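Teleoperating two arms for a tangram: notes on what to record

Sun 8 August

I have spent most of the summer collecting demonstrations for one task, which is filling a square tangram tray with two arms under remote control. Several people have asked for the procedure, so I am writing it down in one place. Most of it applies to any tabletop task where flat parts have to end up in a recess with little clearance.

The setup is ordinary. Two six-joint arms sit at the near edge of the table, each with a parallel gripper. I drive them from a pair of smaller leader arms of the same proportions, one per hand. The leader joints are read and sent to the followers as position targets. There is no force feedback. One fixed camera covers the workspace. Joint positions, gripper opening and video are written to the same log by a small recorder called Brikero, which I wrote in June after the previous one dropped frames without reporting it.

The task

A tangram has seven pieces: two large triangles, one medium triangle, two small triangles, a square and a parallelogram. Assembled in the tray they fill it, with very little left over. This means the error from each piece is passed on to the next. If the first large triangle sits slightly off its corner, everything looks acceptable until the fifth or sixth piece, which then rides up on an edge and will not drop.

The difficulty is at the end of the episode and the cause is usually at the beginning. It took me a while to see this in the data, as I was labeling failures by the piece that got stuck.

By hand first

Before teleoperating anything I tried kinesthetic teaching, meaning gravity compensation on, motors passive, and me moving each arm by its wrist. For one arm and one piece this is the better method. You feel the contact, and the recorded path is smooth. For two arms it does not work well with one person. Each hand is busy holding a wrist, the gripper has to be closed by a foot pedal, and your own forearms are in the camera view for most of the episode. The last point rules it out for training on images. A policy trained on those recordings has seen a person's sleeves next to every correct grasp.

I kept 12 kinesthetic episodes and use them only for checking reachability. Everything else is teleoperated.

Grasping flat pieces

A flat piece on a hard table gives a parallel gripper very little to hold. I tried three ways of picking one up.

Straight down, fingers on opposite edges. Works for the square and the parallelogram. Works for triangles only if the fingers are on the long side and the opposite corner, and then the piece tends to rotate as the gripper closes.

Sliding to the table edge and pinching from the side. Reliable with practice, but slow, and the piece sometimes goes on the floor.

Pushing with a closed gripper, without grasping at all. Good for seating a piece that is already over the recess. Bad for transport, as the tray border is raised and the piece stops against it.

What I settled on is straight down for everything, with the approach angle tilted a little so that one finger touches first. The tilt must be the same every time. In my first batch I changed it whenever it felt convenient, and the policy trained on that batch hesitated above each piece and closed on air. Averaging two valid grasps gives you an invalid one.

Finger covering matters more than I expected. Bare plastic fingers slid off the pieces. A soft covering holds much better, at the price of hiding the exact fingertip position from the camera and from me. I now aim by the piece and ignore the finger.

Order of placement

I fix the order. Large triangles first, then the parallelogram, then whatever remains, always working from the edges of the tray toward the last gap. A free order is possible in principle and a human would not care. With a small dataset the order is one more thing the policy has to infer from an image, and I would like it to spend its capacity on the grasp.

The start positions of the loose pieces are not fixed. I move them between episodes by hand, without a template, and check afterward in the log viewer that the starting layouts cover the reachable area. The first batch did not. I am right-handed and had put almost everything on the right.

Some episodes start from a partly filled tray. These are cheap to record and they cover the part where failures show up. A third of the current set is of this kind.

Which arm does what

The rule is that a piece is picked by the arm on its side of the tray and placed by the same arm. No handovers. The other arm waits in a parked pose unless it is needed to hold the tray. Holding the tray turned out to be necessary more often than I liked, because pressing the last piece home moves the whole thing across the table. Tape would solve this. I have avoided tape because I want the second arm to have something to learn.

Parking deserves a note. When your attention is on the right hand, the left leader arm drifts, and the follower drifts with it. In playback it looks like deliberate motion. I added a deadband to the idle arm in software, and the drift is gone from the logs.

Latency and speed

Round trip from leader encoder to follower motion is 40 milliseconds on my desk. That is fine for transport and noticeable for insertion. The useful adjustment is to move slower in the last centimeter than you think necessary, then stop, then open the gripper. If you open while still moving, the piece is flicked. If you stop too long, the recorded episode contains a pause with no visible cause, and the policy will learn to pause there too, sometimes permanently. I trim any stationary stretch longer than a second.

Numbers

The current set has 137 teleoperated episodes. Of these, 91 end with every piece seated. I keep the others, labeled, and do not train on them directly. Where the operator makes a mistake and then corrects it, the episode counts as good. I was strict about this at first and discarded anything with a regrasp in it. The resulting policy had no idea what to do after a missed grasp, which is the most common state it finds itself in.

Evelien Vermeulen recorded part of the set on my rig over a weekend. Her episodes are shorter than mine and have fewer stops. Mixing the two operators made the training loss worse and the behavior on the table slightly better. I have not run enough trials to say more than that.

Things I would do differently

Write down the grasp convention before recording the first episode. I have a text file for it now. It is eight lines long and would have saved two weeks.

Put the operator where the camera is, or work from the camera image only. Looking directly at the table gives you depth information that the policy never gets. My episodes improved in consistency and got worse in speed when I switched to the screen.

Wipe the table more often than I do.

Check the calibration of both arms every morning. A joint offset of one degree at the shoulder is several millimeters at the fingertip, and the tray does not forgive several millimeters. My calibration script is a modified version of the one in Nadport. The changes are small and I will post them when they are readable.

Next is a second tray with a different target shape, same pieces. I expect the grasping part to transfer and the placing part not to. If it fails in some other way I will write that up instead.
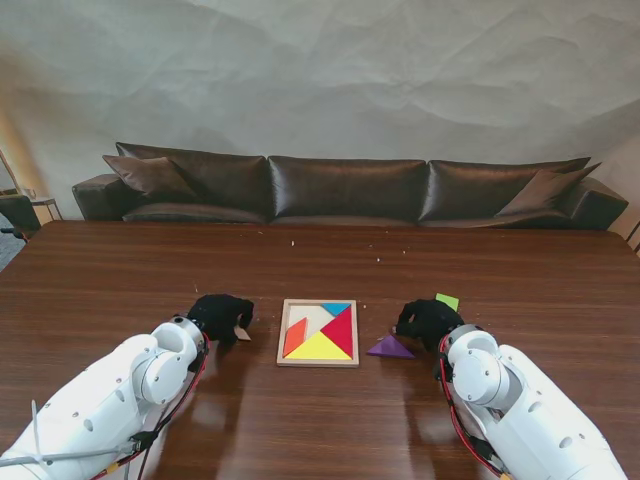 Lucienne Rey: On the fixed order, did you ever try recording a second one, say small triangles first, and giving the policy the order as an input? We did that for a stacking task with fewer episodes than you have and it handled both. The grasps came out no worse. Also interested in the deadband on the idle arm. Do you freeze the target completely, or just ignore changes under some threshold? With a threshold we got a visible jump whenever the arm woke up, and had to ramp it.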